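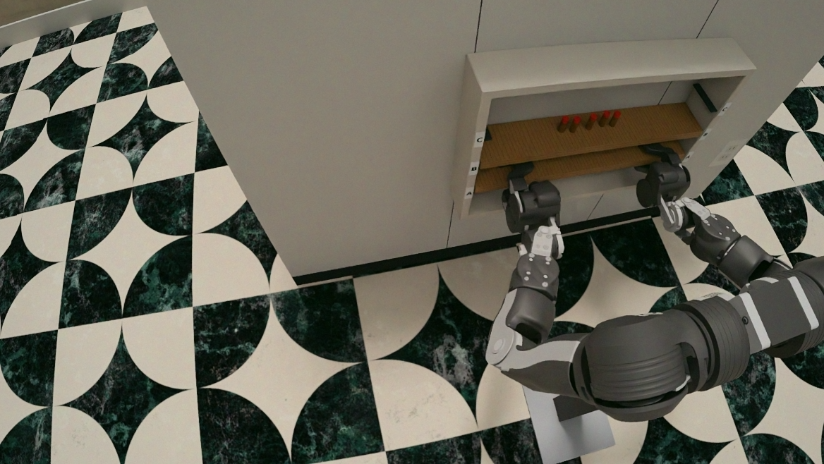
Low wall cabinet, green and cream floor (render)

Drirard hybrid trainer at our club: worth the fuss?

pilkers_dean
Evening all. Our club has been offered two seats on the Drirard hybrid demo day in July and I've somehow ended up with one of them. For anyone who's missed it, it's the two-seater with a small petrol engine running a generator and an electric motor on the prop. Has anybody flown it yet? I learned on a tired old trainer that shook your fillings out, so I'm quite excited, but 85 minutes of endurance with reserves doesn't sound like much for a hybrid. What's the generator for, then?

crosswind_carol
Lucky you!! I had a go in the spring (back seat of a briefing room first, forever, with bad coffee) and loved it. The climb out is so smooth, and you can chat without shouting. Noise on the ground is another matter, the generator has a proper whine to it.

Kumaresan Kamath
I'd be careful with the 85 figure. That's what Drollance put in the leaflet for circuits, where you're at full power every few minutes. Cruise is a different sum. Ask them for the cruise number with two grown adults on board, and ask what the payload is once the tank is full.

tailwheel_tom
Two engines' worth of things to go wrong to do the job of one. Sorry, but I don't see it. A plain battery trainer makes sense for circuits and a plain petrol one makes sense for going places. This does a bit of both badly.

crosswind_carol
Tom, you said the same about glass cockpits and you've got one now.

tailwheel_tom
I've got one because it came with the aeroplane.

pilkers_dean
Ha. Kumaresan, that's useful, I'll write it down. Does anyone know about the battery? Somebody in the clubhouse said Zulell make it and it has to come out every 867 hours, which seems an oddly exact number.

Kumaresan Kamath
I heard the same number, but only second hand. I wouldn't repeat it until you've seen the maintenance manual. What matters to a club is how long the aeroplane is off the line while it's being done. If it's two weeks in the summer, your instructors will be grumpy.

chiu_field_flyer
We've had one at Chiu since last year. It's fine. Students like it, the neighbours like it more. The thing that catches people out is the power lever, there's a tiny lag and then it all arrives at once, so be gentle on a go-around. I floated halfway down the runway on my first landing and I've been flying 20 years.

tailwheel_tom
What does it cost you per hour though?

chiu_field_flyer
Less than the old one in fuel, more in insurance. Ask me again after the renewal.

pilkers_dean
Right, I've got a list now. Will report back after the flight, weather permitting.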